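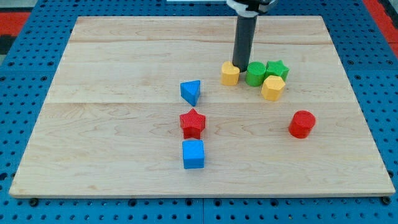

**Ticket 237: staff bio page, wrong portrait and missing text**

Client: Wragg (design studio, Doltham)
Raised by: Jadwiga Kubiak
Assigned: Ryan Blackburn
Status: open

Jadwiga's bio on the team page shows Graham Dunmore's portrait. Her second paragraph, on her years as a copywriter, is missing.

**09:23** Cleared the cache. No change.

**09:37** Both profiles had the same portrait ID, 37. Gave Jadwiga's a new one. Portrait now correct in Firefox and Chrome.

**10:07** Text still missing. The bio field stops at the first long dash. Replaced it with a comma and the paragraph came back.

**10:20** Same fault on 2 other bios. Left those for Graham to check the wording.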